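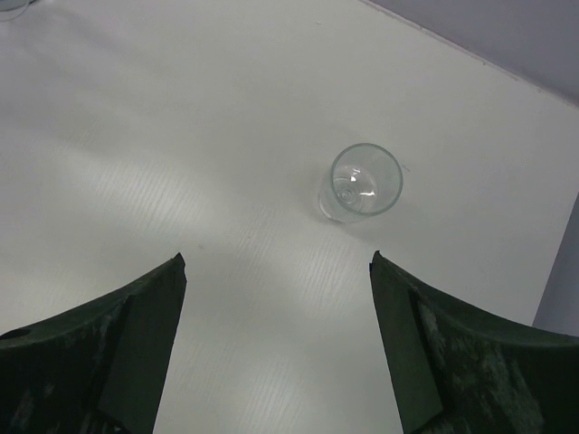 Why does a series disappear from the schedule in the middle of the season, and how can I find out when it returns?

Posted by Milovan Ristić

Hello to all. I hope this is the right section for my problem. I moved to Wutham in July and since then I follow the crime series Collet, which was on every week at nine in the evening. I watched the first 6 episodes and I liked it very much, also for my English, as the actors speak slowly and there is not so much slang in it. After the sixth episode, where the sister finds the letters in the boat house, the series was simply not there anymore. In its place they showed a cooking contest, and the week after again the cooking contest.

I looked in the printed guide and in the guide on the television itself. The printed guide still says Collet at nine. The one on the television says only "Entertainment" for this hour. I also wrote to the channel through the form on their page and received an automatic reply that they are thankful for my interest.

My questions are the following. Does it mean that the series is canceled? In my country, when a series stops, they say it at the end of the last episode, so I am not used to this. And if it is not canceled, where do people here look to know the return date? I do not want to read what happens in the later episodes, so please do not write it, if you already know it from somewhere else.

I record with an old box which has a timer, and it now contains three hours of people making pies.

Thank you in advance, and I am sorry for my long text.

Posted by hikcombe_viewer

its on a break. they all do it. just wait

Posted by Nutby Aerial

Hello Milovan, I am also not born here and I had the same confusion in my first year, so I will try to explain what I learned.

A season is often shown in two parts. The first part runs until a bigger moment in the story, then comes a pause of some weeks or even months, and after it the second part. The people who write about television call it a mid-season break. Usually the channel says it in the trailers between the programs, but if you record and jump over the advertising, you will never see it. I suspect this is your case.
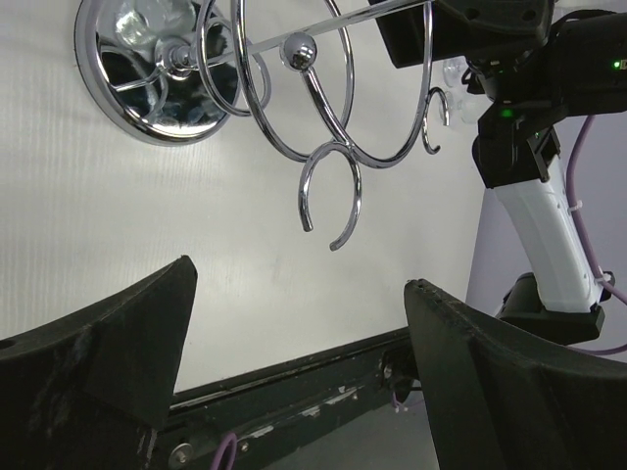 The other possibility is that the series was taken off for low ratings. Then the remaining episodes are sometimes shown late at night, or in summer, or only on the channel's own app. How to see the difference: look whether the channel still has the page of the series with the list of episodes. For a break, the list normally stays and the next one has a title but no date. When a show is really dropped, the page often stays too, but they stop to add anything to it. So this is a sign and not a proof.

For Collet I checked the page this morning. The season is listed with 11 episodes, and episode 7 has a title already (I do not write it, it gives away a little). For me this looks like a break, but I do not work in television and I can be wrong.

What I would do for the return date:

Look at the guide on your television two weeks ahead and no more. What is further than this is filled in automatically and changes all the time. The printed guide goes to the printer very early, so for changes it is the worst source.

If your box can record by series name, use this and remove the timer. With the name it will find the episode also when they move it to another evening – and they like to move things after a break. If your box has only the timer, as you write, then you must check by hand.

The library in Hikcombe gets the weekly television magazine, and on page 3 there is a small column with returning programs. It is not complete but I found it more correct than most websites.

I would not wait for the channel to answer the form. I wrote to them once about subtitles and had the same automatic reply as you, and after it nothing.

Posted by Milovan Ristić

Thank you both. I found the page and I see the 11 episodes, I only closed it very fast so as not to read the title. My box does not know series names, I tried in all the menus. I deleted the pies and will check the guide by hand every weekend.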